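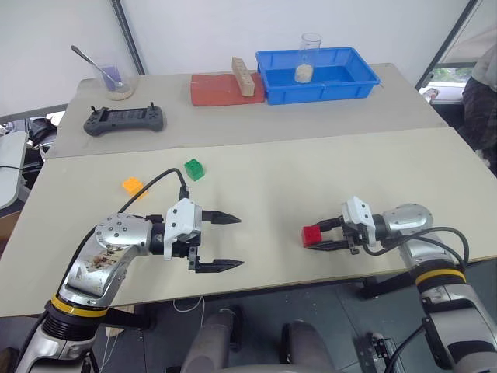
Why not just copy one perfect run 286 times? Hideaki Arai asked me that after my last post, and I love the question, so today's post is my answer.

A model fed only perfect runs has no idea what to do when it's a little off! So I like reaches that start from different spots, grips that come in at an angle, even the slow and clumsy ones. 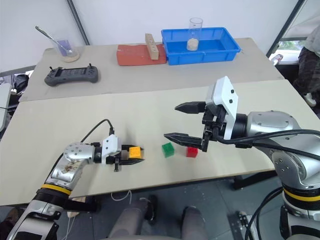
Witold Krajewska wrote in to say that the clumsy ones should get their own tag, so you can leave them out later and compare. Great idea, and I've stolen it for Rollov (my name for this set of block examples).

The other thing I've been playing with is which arm goes first. Back in April I let one side do nearly everything, and the model picked up the habit right away – fun to watch, annoying to fix.
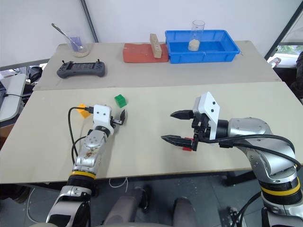

So now I switch sides between batches and write it down as I go. The goal is 445 good examples, and I can't wait to start training.

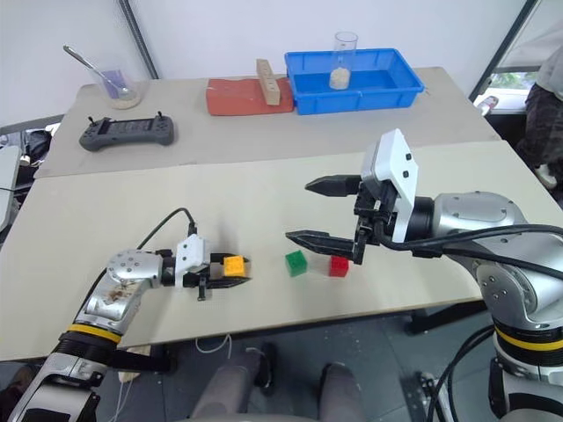 Left gripper closed on the yellow block, right one open over the red.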